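Budget for the table as well as the arms

Nov 10, 2025

Most of the advice I read about buying a two-arm robot cell for light handling work deals with the arms. It compares reach, payload and repeatability, and it ends with a price. I think this is the wrong place for a small buyer to put most of the effort. The arms are the part of the order you are least likely to get badly wrong. The money gets lost on the things listed underneath them, or on things that were never listed.

We run a small tableware hire and washing business, and last March we asked for quotes on a bench cell to sort and stack plates after inspection. Three suppliers replied. Clatix sent the cheapest, Gikano the most detailed and Sayegh the one we could read without ringing anybody. The arm prices were close enough that they made no real difference to the choice. The differences were in fingers, tables, lighting, cameras, training days and what happened after the first year.

Take fingers. One quote included a single set per arm and said nothing about spares. Another had two sets, with a price for each extra pair. Fingertips are a wearing part, in the same way that tyres are, and a quote that leaves them out is not a cheaper quote. My view is that any buyer should price 10 sets at the start, put that figure in the running costs and leave it there. If you use fewer, you have money left over for something else. It will be spent.

The same goes for the table. I had assumed we could use a bench we already owned. You can, but somebody has to bolt it down, level it, and make sure the surface doesn't throw glare into the camera. We paid a joiner and then paid for a second top, matt this time. The two jobs together cost more than the extended warranty I had spent a week arguing over. I would now ask each supplier to quote for the bench as a separate line, even if you mean to build your own, so that you have something to compare against.

Then there are the test pieces. Suppliers like to show a cell working on whatever suits it. You should insist on your own stock, and on the awkward items in it. For us that means shallow plates with a low rim, which give a gripper very little to hold, and white plates on a white surface, which are hard enough for a person to see out of the corner of an eye. We set aside 200 plates for trials and wrote their full value off in the budget. I recommend doing so, because people who are worried about breaking things run very timid trials, and a timid trial will not tell you what to buy.

Time is the other cost that gets left out. We allowed 31 working days from delivery to regular use, and I would not go lower. During that period the cell earns nothing and takes up floor space and at least one person's attention. That person's wages belong in the equipment budget. If they stay in the general wage bill, the cell will look cheaper than it is, and the next purchase will be planned on a false number.

Much of that period goes on very small jobs. You put out a few plates, well spaced, run the arm to one of them, look at where the fingers end up against the rim, change something and run it again. It is slow work and it does not look like much for the money.
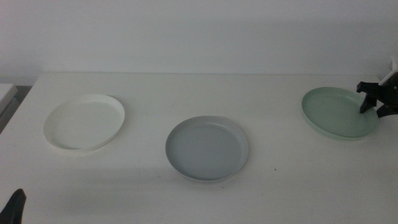
Vostismont wrote in after an earlier version of this piece that I was being too generous to the whole idea, and that a firm our size should rent for a year before it buys so much as a bracket. Renting shows you the running costs with somebody else carrying the risk on the arms, and in their experience half the extras I list turn out to be negotiable once a supplier wants to turn a rental into a sale.

I have some sympathy with that. We looked at renting, and the monthly figure was fair. What put us off was that the bench, the lighting and the staff time were still ours to pay for, and those were the items we had underestimated. A rental makes the arms a smaller decision, and I have already said I think they are the smaller decision anyway. For a firm that may have to change premises, or whose plate range changes every season, I would say rent.

For everyone else, ask for every quote to be split into the same lines before you compare totals. Keep fingers, bench, lighting, trial stock and staff time apart from the arms. If a supplier won't fill in one of the lines, put your own estimate there and mark it as yours.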